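Notebook, March
Stela file sync client: lock timeouts on the Troltwood share
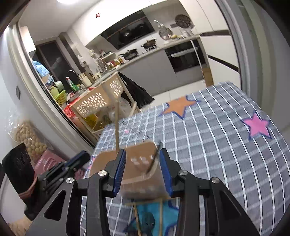 Reply from Tavares, pasted in from the mail thread: the locks are not being lost on our side. The server grants them with a timeout of 200 seconds and the client never asks for a refresh, so anything still uploading after that gets a 423 on the final PUT. Please check what your client sends before we change any server setting.

OK, checked. Turned on wire logging (log.level=trace in stela.conf, then restart the client, a reload does not pick it up). The LOCK request goes out with "Timeout: Second-1000". The response comes back with Second-200. Stela reads the response, stores the token, and then schedules the refresh from its own 1000, not from what the server returned. So Tavares is right. The refresh would have come, only long after the lock was gone.

Small files never show it. The big archive folder does every time, over the slow line.

Where it is in the code: LockManager, the method that builds the lease. It takes the requested timeout as an argument and the parsed response as another, and only uses the second one for the token. Changed it to read the granted value and refresh at half of that. If the server says Infinite, keep the old behavior for now.

Test setup: local copy of the server in the Tranonau container, timeout set to 200 to match. Upload throttled so one file takes longer than the lock.

Before the change: 423 Locked on the PUT, temp file left behind in the target folder. Client log only says "upload failed, will retry", then retries with the dead token and fails again. 7 retries, then it gives up.
After the change: refresh goes out at 100 seconds, server answers 200 OK with the same token, upload finishes. Ran it 2 times with the same result.

First attempt at the refresh failed with a 412. The token has to go in the If header with both the angle brackets and the parentheses, and I had left out the parentheses. The Lock-Token header is for UNLOCK only. Wrote this down in the last notebook too and still got it wrong.

Not tested yet: SSL through the proxy. The proxy closes idle connections and I don't know if the refresh opens a new one cleanly or waits on the old socket.

Left to do:
- log the status code on a failed upload, the current message is no help
- drop the token after a 423 and take a new lock before retrying
- clean up leftover temp files on Troltwood by hand, after checking none are in use
- send the trace to Tavares

Patch is on the branch lock-refresh. Not merged.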